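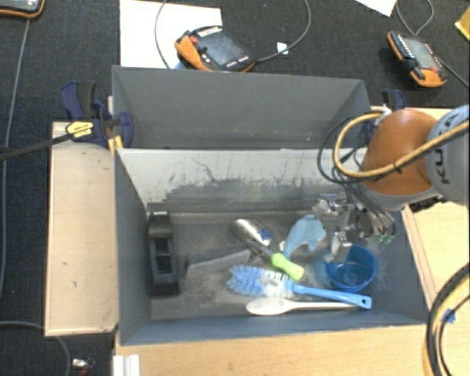 Looking after records, CDs and box sets at home

Wenbridge Record Fair is back in February, and if you're likely to come home with a bag of second-hand LPs it is worth getting the shelves in order first. These tips cover cleaning, storing and playing. Most of them cost nothing.

Clean before you play

A second-hand record should be cleaned before the needle goes anywhere near it. Dust in the groove gets ground in by the stylus, and after that no amount of washing will shift it.

For ordinary dust, use a dry carbon fibre brush. Set the record turning, rest the bristles lightly across the grooves for two turns, then sweep outwards to the edge. Don't press.

For fingerprints and old grime you need a wet clean. Mix distilled water with a very small drop of washing-up liquid. Tap water leaves limescale, so don't be tempted. Wipe round the record with a soft cloth, following the grooves, and keep the label dry. Rinse with plain distilled water and stand it in a clean dish rack for 15 minutes or until there's no damp left anywhere. Never use it on old shellac 78s without reading up first, and keep anything with alcohol in it well away from them.

Change the inner sleeve

Old paper inners shed dust and can scratch. Swap them for anti-static ones with a plastic lining. Keep the original if it has lyrics or photographs on it – slide it in behind the new one. Pritska sleeves are a good fit for standard LPs, but too tight for some heavy pressings. Urker ones are looser and a bit thinner.

Write nothing on the cover. If you number your collection, put the number on a slip of paper inside the outer sleeve. Mine has 266 LPs on the list and the slips have saved a lot of hunting.

Shelving

Stand records upright. Stacked flat, the ones at the bottom warp and the covers get ring marks. They should be snug enough not to lean, with room to pull one out without tugging at its neighbours.

Records are heavy. Check what the shelf is rated for, fix tall units to the wall and fill the bottom shelves first.

Keep them away from radiators, sunny windows and outside walls that get damp. Lofts and garages are no good in either summer or winter.

Box sets

The corners go first. Lift a box set from underneath with both hands, and don't pull it out by the lid. If the lid is stiff, turn the box over on a table and let the base drop out slowly.

Foam pads in older CD boxes can turn sticky and mark the discs. Look inside any you haven't opened for a few years. If the foam is breaking up, take it out and put each disc in a plain card wallet. Booklets are best kept flat, with a sheet of acid-free tissue over any glossy cover.

Split seams on a record cover can be mended from the inside with acid-free document tape. Ordinary sticky tape goes yellow and lets go.

CDs and cassettes

Wipe a CD in straight lines from the centre to the edge with a lens cloth. Going round in circles makes any scratch harder for the player to read.

Cassettes should be kept in their cases, wound fully to one end and well clear of loudspeakers. If one squeals, wind it right through in both directions before you give up on it. Pai head-cleaning fluid on a cotton bud will see to a dirty tape head – leave it to dry before you put a tape in.

The stylus

Brush it from back to front only, with the amplifier turned down. A worn stylus sounds fuzzy on the letter S and does damage with every play. Check the maker's figure for playing hours and keep a rough tally on a card by the turntable.

Page updated 29th January.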